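Plarkwood Roads Group
Minutes of the meeting held on October 2, 2026

Chair: Arnulfo Cusi

1. Minutes of the last meeting
Agreed without changes.

2. Usuga driving kit, trial on the Jarari road
The kit from Grirkmont has been on trial for 12 weeks. It steers and holds speed on open two-lane roads with a driver in the seat. Logged distance so far is 3943 km. The driver took over more than 4 times on the last run, mostly where the edge line is worn. Grirkmont say the next software release handles faded lines better. The Chair asked for that in writing before any money is spent.

There was some discussion of verges. Long dry grass close to the kerb was raised as a possible problem for the side sensors. Grirkmont to reply.

3. Cost
Two offers received, one to buy and one to lease. The lease includes repairs but not tyres or the yearly sensor check. Members preferred the lease but wanted a shorter notice period. Deferred until the revised terms arrive.

4. Actions
Chair to write to Grirkmont about the release and the notice period.
Line repainting request to go to the county.
Drivers to keep filling in the takeover sheet, including the place.

Next meeting in February.

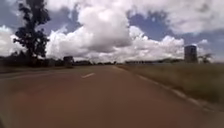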